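Home | Kitchens | Laundries | Galleries | Contact

The small kitchen at Plostdale: does tidying the cutlery really help?

2018-09-19 | 2 comments | 141 shares

I've never had much faith in organizers. Every December the catalogues fill up with tubs and racks that promise to give you your counter back, and by February you own the same clutter plus a tub. Derek Haworth disagrees with me, loudly, and has spent the better part of a year getting this rented kitchen in order. Themba Zulu, who does most of the cooking in it, is somewhere between the two of us.

I went along expecting to be unimpressed. I was, in places. The gallery is short on purpose – a small kitchen doesn't need 100 pictures, whatever the Penrose site thinks.

The cutlery caddy

Derek's pride and joy, with its little brown deer on the front. Cream ribbed plastic, and I'll grant that it suits the plaid tablecloth. My trouble is with what's lying on the table next to it: a long-handled spoon and three pairs of wooden chopsticks. A caddy can't do much about cutlery that isn't in it. Derek says everything has a home now. I say a home is only as good as the walk back to it, and in a kitchen this size that walk is one step.
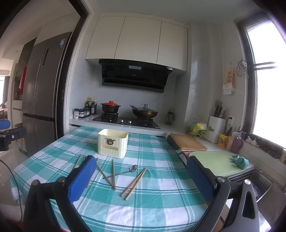 The stove and what crowds it

Clay pot with the red lid on the left burner, wok on the right. I can't argue with either. The condiment bottles and spice jars bunched up beside the clay pot are another matter. Themba likes them in reach of the heat, and I doubt any spice has ever been improved by that. He was offered a pull-out rack from Bronau and turned it down, which I thought was the best decision anyone had made in the place.

The sink side

Two cutting boards, one wooden and one light green, plus a knife block further back. There's a hanging towel and a wire hook rack on the wall by the window, and those I'd copy tomorrow. Hooks cost next to nothing and they don't take up counter. The Emix drawer system Derek has his eye on comes to over 1000 dollars – for drawers! I've asked him what would go in them and I'm still waiting.

Share | Print | Next gallery

Sign up for our newsletter. You can unsubscribe at any time.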